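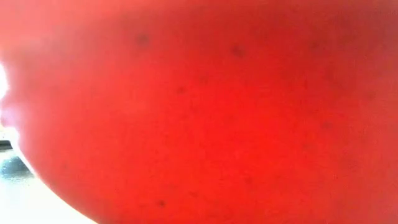 Ticket: Right follower arm drifts during hand-guided recording, block transfer task
Queue: Bernulano teleop bench
Opened by: Aušra Kütt
Priority: Normal
Status: Waiting on part

Problem

When I record demonstrations of the bowl transfer task, the right arm sags a little each time I stop moving the leader. It is worst at full reach. On replay the gripper comes down on the rim of the bowl instead of inside it. The left arm holds its pose fine.

First seen Thursday, after the Rolow recorder was updated. 18 demonstrations recorded that day, 6 of them bad enough that I pulled them from the set.

Steps to reproduce

1. Start the recorder, both arms enabled.
2. Drive the right gripper over a bowl in the back row and stop.
3. Hold the leader still and watch the gripper height.
4. Save the episode and replay it.

Back row is the slate-blue, cream-white and magenta bowls. Front row (orange, red, teal-green) is closer in and I have not seen the fault there with the right arm.

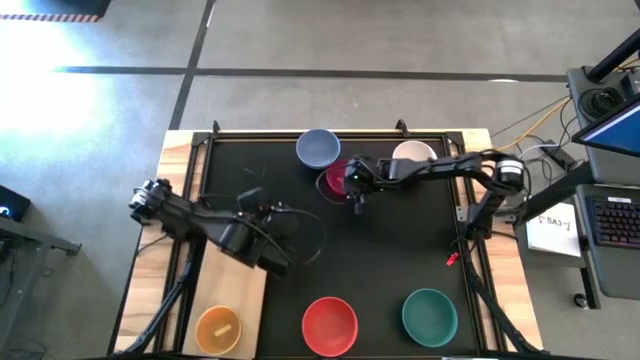 Replaying the same episode three times gives the same miss, so the bad height is in the recorded data and playback is doing what it was told.

Log

9:20 - Power cycled both arms and rehomed. No change.

9:45 - Swapped leader handles left to right. Drift stayed with the right follower, so the handle is ruled out.

10:10 - Checked cable slack on the right arm through the full reach. Nothing pulling. Reseated the connectors at the base anyway. No change.

10:40 - Rolled the recorder back to the old version. Drift is still there. The update looks like a coincidence.

11:30 - Read the joint values during a hold. Shoulder and wrist stay put. The elbow is commanded to 111 degrees and settles lower over a few seconds, then stops.

13:15 - Nazarenko asked on chat whether the elbow gain had been changed. It had. Someone lowered it so the arm would feel softer when guided directly by hand, and the value was saved to the shared profile. Put it back to the default.

13:40 - Better but not gone. Recorded 14 new episodes into the back row. Two still touched the rim on replay. Before the gain change I would have expected five or so.

14:30 - Elbow servo has some play when I rock the link with power on. The left one has none that I can feel. Asked Voden for a replacement servo.

Workaround until the part arrives

Use the default profile for remote recording. If you need the soft setting for hand guiding, save it under your own name - do not overwrite the shared one. Record front row transfers only with the right arm. If you have to do the back row, keep the pause over the bowl short and check the replay before you keep the episode.

Please do not fix bad episodes by shifting the height afterward. The offset changes with reach and the corrected ones will not match the wrist view.

Still open

- Fit the new elbow servo, rehome, repeat the hold test
- Re-record the six pulled episodes
- Lock the shared profile (Nazarenko)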